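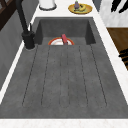

By four in the afternoon Imogen Bainbridge had run the sink task 900 times and the number had stopped moving. The policy they called Dakum put things on the plate in the basin well enough when the arm started where it had started in training. Shift the start by a hand's width and it reached for the counter.

She wrote the result down as it was. Then she opened the kitchen again and went through the saved runs one by one, with the sound of the office fan behind her.

"How many left?" Peixoto asked from the door.

"Out of 1000? A hundred."

"And?"

"And it will say the same thing."

She stopped at run 14.
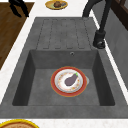 Run 14. The eggplant on the red-rimmed plate.

Peixoto pulled up a chair. Asgate wanted a figure for the July report, one figure, and he had promised them a good one.

"We could report the fixed starts," he said.

"We'll report both."

He looked at the eggplant for a while. Then he asked her how to spell Drisutau, for the heading, and she told him.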